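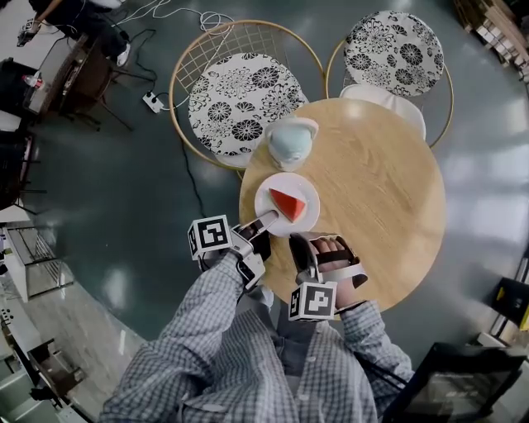 Re: [nanutdale-makers] Soft fingertips for the hand-held grippers

> Has anyone tried the softer tips on the Lobo pair yet? Mine keep
> squashing whatever I pick up.

Yes, and I love them! I printed two sets on the Stultar at 10 per cent infill and the grip is so much gentler. Print time was 40 minutes a set. Glue the marker cubes down properly though – mine wobbled and the tracking went silly.

I'll bring five spares to the shed on Monday if you'd like to try a pair. Any colour you fancy?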